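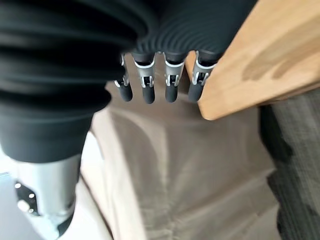
4. Setting up the garment steamer for backstage and showroom use

This section is for persons who prepare clothes before a fashion show, a fitting or a photo shoot with the Kollbridge upright steamer. Please read it to the end before you fill the tank. If you use the steamer only at home, you may skip 4.3.

4.1 Before you start

You need one grounded wall outlet of your own for the steamer. The heater takes 2000 watts, and backstage the outlets are often shared with hair dryers and curling irons. Please ask the person in charge of the electricity at the venue which circuit you can have.

Check that the box contains:
- base unit with water tank
- pole in 2 parts
- hose with steam head
- hanger bar with clips
- fabric brush
- heat glove (one size, for left or right hand)

Caution: Do not use an extension cord that is rolled up. Unroll it fully and tape it flat to the floor where models and dressers walk.

4.2 Assembling the pole and hose

1. Put the base unit on a flat, hard floor. Lock both front wheels.
2. Push the lower part of the pole into the base until you hear a click.
3. Open the gray clamp, pull out the upper part to the height you want, and close the clamp again. For floor-length gowns use the highest position.
4. Put the hanger bar on top of the pole. The screw must face to the back.
5. Turn the hose connector clockwise on the base. It is tight when the two arrows meet.
6. Hang the steam head in its holder.

Note: The hose must hang in one soft curve. If it has a deep bend, water collects in it and comes out later as drops. Drops on silk leave a ring which is difficult to remove.

4.3 Filling and heating

1. Lift the tank by its handle and turn it over.
2. Unscrew the cap and fill with cold water up to the MAX line. In places with hard water, use distilled water.
3. Close the cap, turn the tank back and set it on the base.
4. Plug in the cord and press the power button. The lamp blinks orange.
5. Wait until the lamp is green.
6. Hold the steam head over an old towel and press the trigger for nine seconds. The first steam can carry some water from the last use.

Never put perfume, starch, fabric softener or vinegar in the tank. For descaling see section 7.

4.4 Choosing the level

The dial has three positions. If you are not sure, begin with the lowest one and try on the inside of the hem.

Level 1: silk, chiffon, organza, lace, thin viscose
Level 2: wool, jersey, polyester, lined jackets
Level 3: cotton, linen, denim, heavy coats

Pleated clothes need special attention. Permanent pleats in polyester can be refreshed with level 1 from the inside, with the garment hanging free. Pleats in wool or cotton may open under steam. Clip each pleat at the bottom first, and let it cool before you take off the clips.

Do not steam leather, suede, waxed cotton or anything with glued stones. Sequins can curl already at level 1. When the label in the garment says something different from this manual, follow the label.

4.5 Steaming a garment

1. Hang the garment and close all buttons and zippers.
2. Put on the heat glove on the hand which holds the fabric.
3. Start at the shoulders and move down slowly. The head should touch wool and cotton lightly. For silk, keep it a finger's width away.
4. Pull the fabric a little at the seam with the gloved hand.
5. Release the trigger before you move to the next garment.
6. Leave the garment on the rail until it is dry and cool. Only then put it in a bag.

Caution: Never steam clothes while a person is wearing them. This is also valid in the last minutes before a show, when somebody finds a crease in the line-up. Take the garment off, or use the dry fabric brush.

4.6 Several looks in a row

One full tank is enough for a normal rail of shirts and dresses, but coats use much more. When the lamp turns red, the tank is empty and the heater stops by itself. Turn off the power, refill, and start again from step 3 in 4.3. The steamer does not need to cool down for refilling, but please keep your hands away from the valve in the base.

If you have the Seidel double rail (order number 547, sold separately), fix it to the pole before you fill the tank. Hang the steamed clothes on the rear bar and the waiting clothes on the front bar. Do not hang more weight on one side than on the other.

4.7 After use

1. Turn the dial to level 1 and press the power button.
2. Unplug the cord.
3. Wait until the steam head is cold.
4. Empty the tank and also the base. The drain plug is at the back.
5. Hold the hose straight up so that the rest of the water runs out.
6. Transport the unit standing up.

Continue with section 5, Care of the steam head and brush.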